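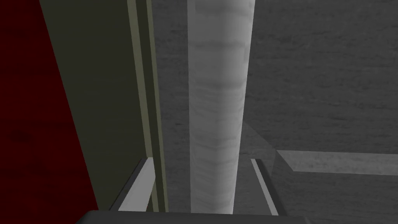
Según Rolland, la simulación solo sirve si alguien ha medido antes el objeto real, y con esa advertencia comenzó la jornada de puertas abiertas del laboratorio de Udimell. El resto de la mañana se dedicó a comprobar hasta qué punto el centro la aplica.

Informe de visita, 3/31/22

El recorrido tiene tres paradas: sala de simulación, célula de ensayo y taller de pinzas. Entramos en el segundo turno. Conviene llevar calzado cerrado, obligatorio en la célula, y dejar la mochila en la entrada.

Sala de simulación

El entorno se llama Mevo y es de desarrollo propio. Genera escenas con paneles, repisas y cuerpos cilíndricos, y las representa desde un punto de vista próximo a la pinza. En la vista de la muestra, la pinza se reduce a una banda gris oscura en la parte inferior, con una columna gris pálido de frente y un panel verde oliva a la izquierda. No hay rótulos ni lecturas superpuestas; los datos de posición van en una ventana aparte.

Las texturas cambian en cada carga de escena. El objetivo declarado es que el controlador no dependa de un color concreto para localizar un borde. Pregunté por los cilindros de superficie veteada, que en otros simuladores dan problemas al estimar la profundidad. La respuesta fue que el error aumenta cuando el objeto ocupa toda la altura de la imagen y no se ve su extremo superior. Para esos casos prefieren apoyarse en la base y en los cantos cercanos.

El lote de demostración constaba de 87 escenas. El controlador completó la aproximación en 74. No se facilitó el desglose de los fallos, aunque se mencionaron contactos prematuros con repisas y paradas por tiempo agotado. Habría sido útil ver al menos un fallo repetido paso a paso.

Célula de ensayo

La célula física lleva en servicio desde noviembre. El brazo ejecuta las trayectorias exportadas de Mevo a velocidad reducida, dentro de un vallado con enclavamiento en la puerta. Se hicieron 2 pasadas ante el grupo, ambas sobre un tubo vertical fijado a la mesa. La primera terminó en agarre. En la segunda el sistema se detuvo por límite de fuerza y hubo que rearmar desde el pupitre, con la correspondiente espera.

El límite estaba ajustado a 35 N. Con ese valor, una desalineación pequeña basta para provocar la parada. Nos indicaron que en producción se trabajaría con otro ajuste, sin concretar cuál.

Taller de pinzas

Flamico es el proyecto de dedos intercambiables. La unión es mecánica, sin conector eléctrico, y el cambio se hace a mano. Había varios juegos sobre el banco, con distintos perfiles de contacto. La documentación de montaje todavía está en borrador y no se entrega a los visitantes.

Observaciones prácticas

El sonido en la célula es deficiente: con la ventilación en marcha no se entiende al guía desde la segunda fila. La sala de simulación se queda pequeña para el grupo completo. La inscripción es gratuita y se hace por formulario. La próxima convocatoria no tenía fecha al cierre de la visita.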